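From: Samran Panyasiri
To: Dunbar garment care list
Date: October 28, 2025
Subject: Re: Fold order for zip jackets

> The draft says to fold both sleeves in before closing the zipper. On the Jandus jackets that leaves the front bunched up, and the folded width comes out over 29 cm. Do we close first or fold first? And does it matter which way up the jacket starts?

Close first. The draft has steps 2 and 3 in the wrong order, and I will correct it in the next revision.

With the zipper open, the two front panels shift independently when a sleeve is pulled across. Closing it fixes the width of the body, and the sleeves can then be folded against a stable edge. The order I use:

1. Lay the jacket out and smooth the body from the hem toward the collar.
2. Close the zipper fully and turn the pull tab down.
3. Straighten both sleeves before folding either one.
4. Turn the jacket front side down, fold the sleeves in, then fold the hem up to the collar.
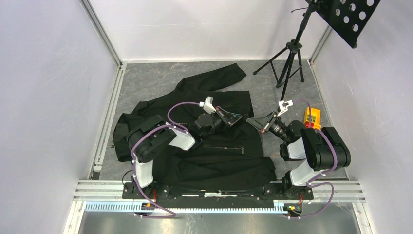
*Black jacket spread out, one sleeve extended. The zipper line ends in a small pull tab.*

On the second question: start front side up. The zipper has to be reachable for step 2, and any twist in the tape is easier to find before the jacket is turned over.

Two notes on size. The Delesham shelf bins take a folded width of 29 cm — anything wider catches on the divider. The bin label should also give the quantity, and 13 jackets per bin is the limit for the padded Nivley type. The unpadded ones can go higher, but I have no tested figure for those yet.

Black fabric shows lint along the fold lines, so brush it before step 4. Please send corrections to the list and quote the step number.

Samran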